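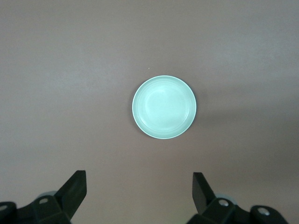

Week 5: Why colors change when you put them next to each other

Color is the most unreliable thing you will work with in this class, and that is exactly why I love teaching it! Your eye never reads a color by itself. It reads it against whatever sits beside it, and then it quietly adjusts. Take the tabletop behind the round dish: near the top it leans cooler, a little bluish gray, and lower down it warms toward a brownish pink. Ask ten people to name that color and you'll get mauve, taupe, gray, "sort of brown," and everybody will have a point. Painters call the color we think a thing has its local color. What reaches the eye is local color plus light plus neighbors.

Simultaneous contrast

Put a small gray square on a red sheet and the gray drifts toward green. Move the same square to a blue sheet and it drifts toward orange. The square is the same piece of paper both times (cut it yourself so you believe it). The effect is strongest when the square and the sheet are close in value, so squint before you choose.
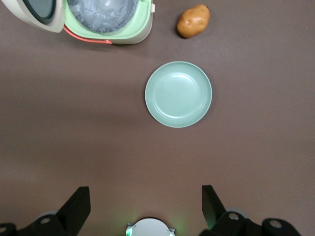

The same push happens with light and dark. A middle gray looks pale on black and heavy on white. Pushpa Maurya's quilt blocks, which we looked at last week, get nearly all their glow this way: there isn't one bright fabric in them, and they still hum from across the room.

Terms to know
Hue: the color's family name, red, blue, yellow
Value: how light or dark it is
Chroma: how strong or how grayed it is
Complement: the hue straight across the wheel, 180 degrees away

Studio exercise

Use the Pumora paper pack, 14 sheets from it, and no paint yet. Make two colors look like one, then make one color look like two. The second is easier, so start there. Ramesh Rathore's class tried this in August and the best solutions were all in dull browns and grays, which delighted me. Don't reach for the bright sheets first!

Glue lightly. Write the sheet numbers on the back, and leave a strip of each color sticking out past the edge so we can check the match at critique. Kerttu Heiskanen has spare blades in the supply room.

Reading: the Tsoukalas handout on grays, first half only. Bring one question about it, and bring something from home whose color you can't name.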